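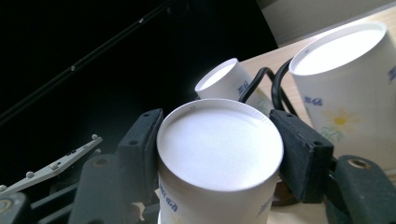
I gave up buying coffee on the way to work for 90 days. I'd been stopping at Flolwood most mornings and it had turned into a habit I barely noticed until I looked at my bank statement. The total came to $126 for a single month.

The first week was dull more than hard. I had a headache for two days and was short with people. After that I started making a pot at home before my shower, and by the time I was dressed it was ready.

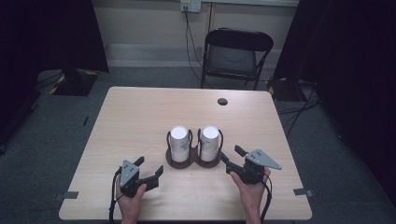
Did I miss the coffee itself? Less than I missed the walk to get it, so I kept the walk and left my wallet at home.

I slipped up four times. Two of those were at the train station in Rarerthorpe, when my connection was late and it was raining. I wrote them down and carried on - no point starting the count over.

The money went into a separate account. It will pay for new brakes in September.
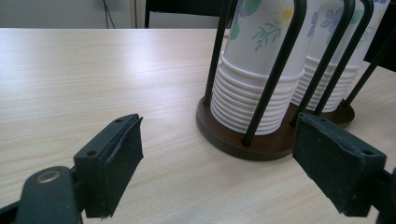

Paper cups in their holders on the table.

I still go to Flolwood now and then, usually with my sister. I order a small and sit down to drink it.

Comments

Maham Ghumman
I did the same with lunches last year. Packing the night before is what made it stick for me.

Rajput
What beans are you using at home? Mine always comes out bitter.

tetach
Good luck with the brakes. Mine cost more than I planned.

Contact | Copyright 2018 | Back to top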